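**Review: Lalline desk mat + Goko cable kit for a two-arm bench cell**

Bought both the same week so they get one review. Short version -- mat is great, cable kit is half great, returned one piece.

Setup first so you know what I'm comparing to. Two arms on a white table, facing each other, parallel grippers on both. We do small pick and place, mostly pens and markers in and out of a tray. Before the mat we ran on bare tabletop for most of the winter and it was a pain. Glare all over the place, parts sliding, fingertips ticking on the hard surface every time the Z was a hair low.

**The mat (Lalline, dark brown, large)**

Lies flat out of the tube after one night under some books. No curl at the corners since. Covers nearly the whole work area with a bit of white left over at the sides, enough to see if it's drifted. Mine did drift, first two days, maybe a finger width. Four squares of double sided tape fixed it. Lalline should just put a grippy back on it.

Do this before you re-teach anything: put the mat down, tape it, THEN redo your heights. I did it backwards and threw away an afternoon. The mat adds thickness and every pick point I had was too low. Soft enough that nothing broke but the left gripper faulted on force twice.

Glare from the mat itself is basically gone. Glare from the tray is not the mat's fault, glossy plastic is glossy plastic, and a shiny tray floor will still throw a white spot right back at you. I'm going to try scuffing ours with a kitchen pad. Will update.

Markers don't roll far on it if they get dropped. On the bare table a yellow one went off the edge and under the cabinet and is still there as far as I know. 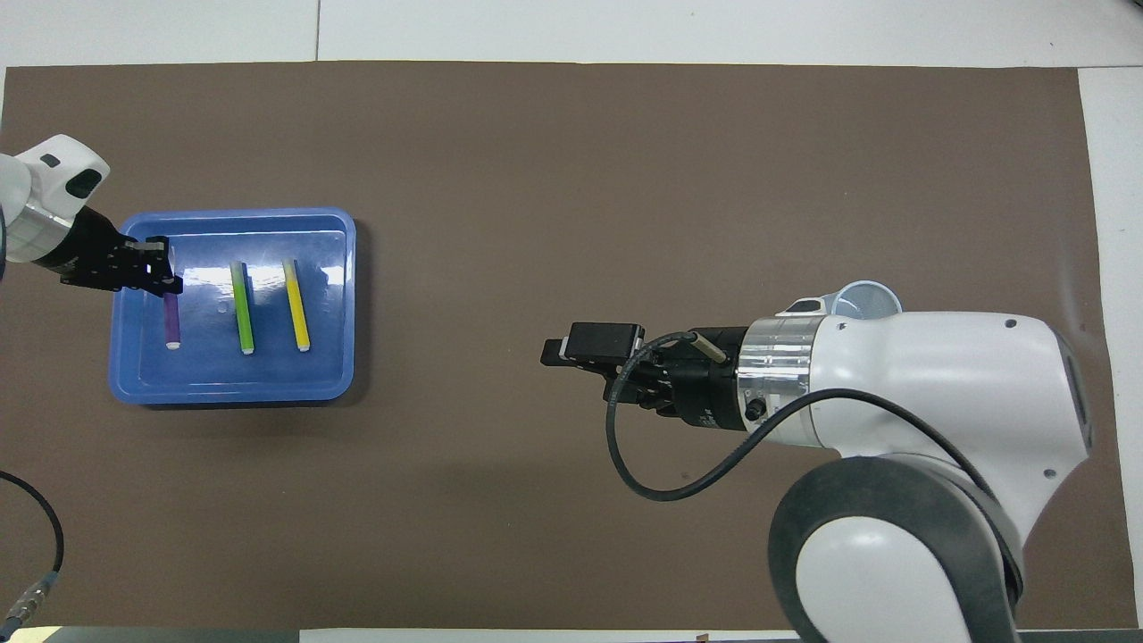

Cleaning -- damp cloth, done. It does pick up specks. You'll notice them more on brown than you would on gray and if your vision thresholds are tight go wipe it every morning. I set a reminder for 7:30 and ignore it about half the time.

**The cable kit (Goko, the one with the clips and sleeve)**

Okay so this is where it gets mixed. Stick-on clips are good. Wrist straps are good, soft, don't mark white housings. The sleeve is useless on a gripper cable. Too stiff. You need a loose loop at the wrist so the joint can turn all the way both directions, and with the sleeve on it the loop fought back and tugged on the conector. Took it off same day.

What works for me now: leave a wide loop under the gripper, bring it back along the arm, strap it once past the wrist, not before. Then jog the last joint to both ends by hand speed and watch the plug the whole time. If the plug moves, more slack. If the loop drags on the mat, less. Took me three tries.

Kit has no end caps for connectors you're not using. Seems like a dumb thing to leave out. I bought a bag of rubber ones from Yau and they fit fine, cheap, would of paid extra to have them in the box. Bare metal plugs on a work surface bug me.

**Upkeep so far**

- wipe mat, wipe fingertips
- check the flange screws with the small driver, Sunday, before the week starts
- look at the wrist loop for shiny spots on the jacket (rubbing)
- re-check one pick height on each arm, just one, if it's off do them all

At more than 2000 cycles on the new layout I had one clip let go. Pressed it back on and it held. By then the tape under the mat was fine too. Fingertip pads wear slower than they did on the hard table, I swapped them every 400 before and I'm at 700 on this pair.

**vs. the Stamow mat**

Had one on the old bench. Thicker, nicer to lean on, terrible for this. Dents where you press it so your heights are never quite the same twice. Fine under a keyboard.

**Scores**

Lalline mat 9/10, minus one for the sliding.
Goko kit 6/10. Buy the clips and straps separately if they'll let you -- skip the sleeve.

Would buy the mat again, have a second one in the cart for the other bench.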